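Subject: Re: [desk-tidy] Phone stands, old phones, and where it all lives
From: Adesuwa Nwosu
To: desk-tidy list

Obinna Nwankwo wrote:
> We have ended up with a drawer full of old phones at our house and I would
> like to get them out where people can find them. My wife wants a stand for
> every one. I say lay them flat and be done with it. Also, has anyone used
> the round wooden stands? Do they tip? And is a marble-look top a mistake?
> I have 2 weeks before the in-laws come and I need that drawer back.
> Obinna

Hi Obinna, and hello everybody!

I'm with you on the drawer, mostly. We had one exactly like it until August, and every time I opened it something slid to the back and jammed (usually a charger, once a whole phone, and I had to take the drawer off its runners to get it out). So yes, get them out of there. Where I part ways with you is laying every last one of them flat. A phone on its back is fine for a phone you're done with. For one you still pick up to check the time or follow a recipe, you want it tipped up toward your face, and a stand is the cheap way to do that.

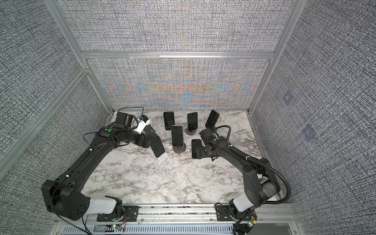
My own rule is that phones go toward the back and the front stays clear. I know it sounds fussy, but I work with my elbows out, and anything near the front of a table gets shoved off sooner or later. Ebuka Garba wrote in a while ago about grouping by size, with the biggest at the rear, and I tried it for a month. It looked lovely! It also meant I had to think every time I put one back, so I quit. Now they just go in a bunch and I straighten them when I'm on the phone with my sister.

About the wooden stands. I have lived with the round-base kind for a good while now and I like them a lot. The base is a circle with a wood-grain rim and gray metal in the middle, and then there's a metal arm that comes up and holds the phone at an angle. Mine has never tipped with a phone on it, but I do keep the phone centered, and I wouldn't hang a tablet off it. The white plastic kind with the hinge and the padded plate is a different animal. It lies down when you don't need it, so it's the one I'd pick for a shelf or a bag.
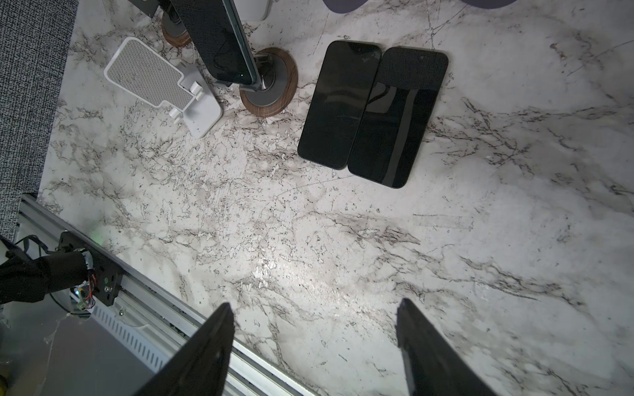 Adesuwa Nwosu
List co-moderator, desk-tidy

Where was I — the marble. Onyekachi Akpan talked me into a marble-look top and I have mixed feelings. Crumbs hide in the veining, so it always looks cleaner than it is (a plus or a minus, depending on who's visiting). Black phones show up on it beautifully, and for you that might settle it, because the whole point is that people can find the things. What I'd watch for is glare. Put a lamp straight overhead and you get it off the top and off every dark screen as well. Move the lamp to one side and see if you can live with it there.

Your wife might also like to know about fabric-look panels behind a table. I held out for ages because I thought all that busy black and white weave would make me dizzy, and I do still see funny stripes in it in photos. In person it bothers me a lot less, and a plain painted wall next to a work table gets scuffed like you wouldn't believe. 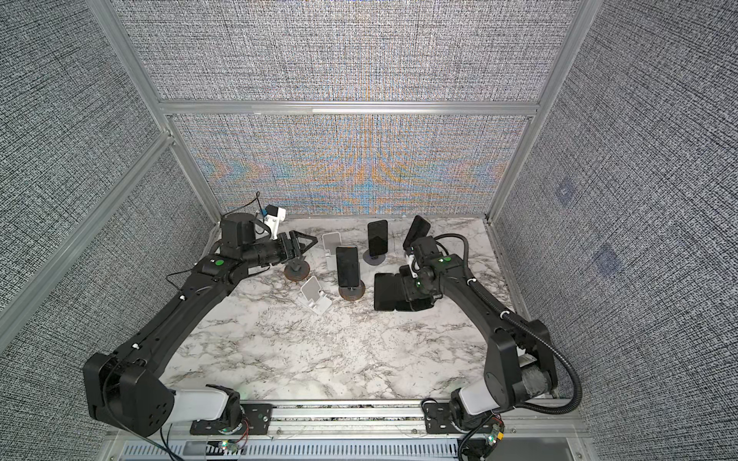
As for how many stands to buy, I'd start with two and see. I bought 8 in one go, all excited, and half of them went to Ebuka Nwankwo for his shop counter. He's happy, so it worked out, but you can learn from me there. One wood, one plastic, use both for a week, and then have the argument with your wife when you've each got some evidence!

Oh, and wipe under the round bases. Dust makes a ring, and you only notice it when you move one. I go over mine with a barely damp cloth and then a dry one, and I do the corners while I'm at it, where the wall panel comes down to the table. An old soft toothbrush gets right into the grooves of a metal corner post. I'd skip any spray near the fabric.
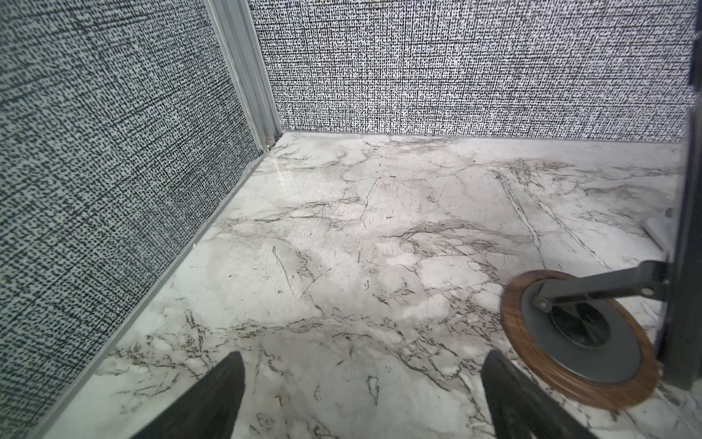 Corner post and round base, with the marble top.

Let us know how it goes before the in-laws arrive, and if you've got spare chargers in that drawer, Onyekachi is collecting them again.

Adesuwa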